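**Open day at Herath – anyone else go?**

**pronefold** wrote:

Went to the Herath open day on 2022-10-21. Most of it was the usual arm-behind-glass stuff, but the Pronillow corner was worth the drive. They had the hand-held gripper out and were picking up household things with it, no arm attached. You squeeze, it closes, and the recording goes off to train the real one. They said they have 277 recordings so far and want 700 by April.

The white piece with the bumpy surface was held upright between the two blue pads, over a bed with a lot of other stuff on it.
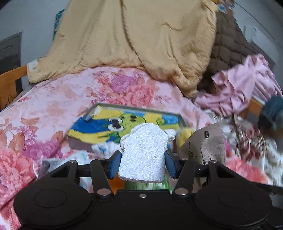 **Sikness** wrote:

I was there in the morning and wasn't sold. A person is doing the hard part. Show me the arm doing the same pick 13 times in a row and I'll pay attention.

**pronefold** wrote:

Fair, but they never claimed otherwise. The arm is a separate demo – they said spring.

**tallowbin** wrote:

Did they let visitors try the gripper? Grukberg had one at theirs and it was staff only.

**pronefold** wrote:

Yes, 3 tries each. The trigger is stiffer than I expected.

**Sikness** wrote:

OK, I missed that. There was a line when I walked past. Still think they should have waited until the arm was ready.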